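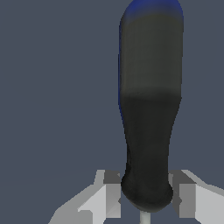 Batovis opened its test hall to visitors on 2 February 2023. I went with one question: can a machine clear a kitchen counter or restock a shelf without a person standing next to it? The answer I came home with is "part of the counter."

The tour started at the simulation desks, where Uchenna Babalola runs grasp trials before anything is tried on hardware. A trial puts one object between two fingers. The program closes them, lifts, and scores the hold. Tall objects with a narrow waist and a rounded end get extra attention. Gripped low, they tip when the wrist turns; gripped at the waist, they hold better, but the fingers need a clear approach from the side. On a crowded shelf there often isn't one.

Babalola's current set has 133 objects. Of these, 58 pass at the level the group requires, set at 100 lifts in a row without a drop. Surface friction is the weak point of the model. A soft coating and a hard one can share the same shape file and behave differently in the hand, and the friction values are still entered manually.

The hall itself has two work cells. The first, called Briem, is built like a small kitchen. Marwan Awwad had it moving cups from a counter to a rack. It was slow – I had time to write half a page of notes during one rack – and it stopped once when a cup handle faced the wall. Awwad turned the cup by hand and restarted the cycle.

The second cell, Pledura, does shop shelves. Boxed goods went up at a steady pace. Bottles were left for a person, and Lindalva Brito, who plans the shelf trials, does not expect that to change this year. She would sooner fix the spacing on the shelf than the gripper.

I asked about cloths and bags. Neither is in the test set.

Visits are by appointment and take most of a morning. Wear closed shoes, and ask for the simulation desks first; the work cells make more sense afterward. Parking is behind the building, entrance on the north side.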